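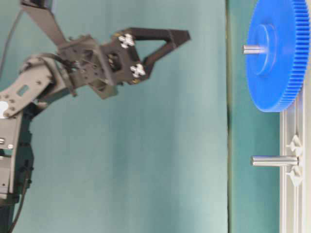 Teal-green backdrop cloth, hung, with the darker panel to its right and the blue plastic gear near the upper corner.

Home Reviews Backdrops Lighting Archive

Nillora backdrop cloth, teal-green
By Edvin Haugland
2 min read
Print | E-mail

The Nillora is a plain cloth for tabletop and small-product work. I bought mine in September to replace a Fjeld paper roll that had creased at the core. It has been up for 53 sessions.

Hanging. The top hem takes a 12 mm rod. I let the cloth drop under its own weight with no clamps at the bottom. Vertical folds remain. They are soft and carry no hard edge, but they do show. Pulling the sides out with clips would flatten them at the cost of some width.

Tone. The surface does not read as one value. Lighter, washed-out patches sit across the middle, and anyone cutting out a subject by color will have to widen the tolerance there. Against the narrower, darker panel at the right the difference in shade is plain. Buyers who need the two to match should order both from one batch.

Separation. Blue plastic is the hard case, being close in hue. The large gear still holds its outline. Black and gray parts separate without trouble, and the open black triangle shows clean cloth through its center.

Care. Cold wash, hang to dry, steam from the back. Nimal Dewan ran the same cloth at Clindale for 2,000 exposures and reports no fraying at the hem. Mine has one loose thread at the lower left corner.

The Dristora equivalent is heavier and drapes straighter, but it needs a stiffer rod. For a fixed setup I would pay the extra. For one that comes down every night, the Nillora folds smaller and goes back up faster.

Previous Next Back to top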